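The Miettinen arm at Grollness went in last November, on the long counter where the hot drinks are made up. The shift lead at the Ratlow site has worked that counter for 14 years, and she agreed to talk after the lunch rush.

"It stirs and it sets out," she said. "Pouring is still ours. I wouldn't hand that over yet."

Her team was told early that no jobs would go, and so far none have. What has changed is the order of the day. Two people used to stand at the counter all morning. Now one does, and the other takes orders out to the Mesley wing.

"My wrists are better," she said. "I didn't expect to say that. On a full day we make 70 drinks, and that's a lot of stirring."

She was less happy about the pace. The arm works at one speed, and when the line backs up, people have to wait for it – or step in and finish by hand, which the rules allow. 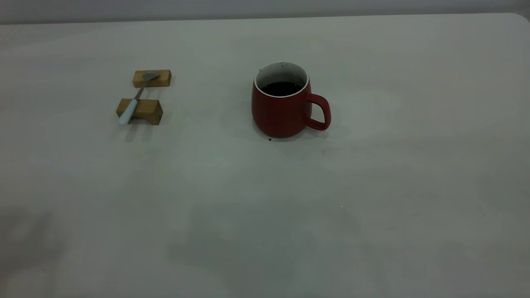

A red mug, a dark drink and a spoon, on the counter at Ratlow. 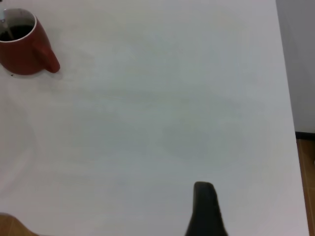 Training took two afternoons. She would have liked more, mainly for the older staff, who worried about breaking something. "They ask me before they touch the stop button," she said. "I tell them to just press it."

She has asked for a second counter to stay fully manual. Grollness has not given her an answer.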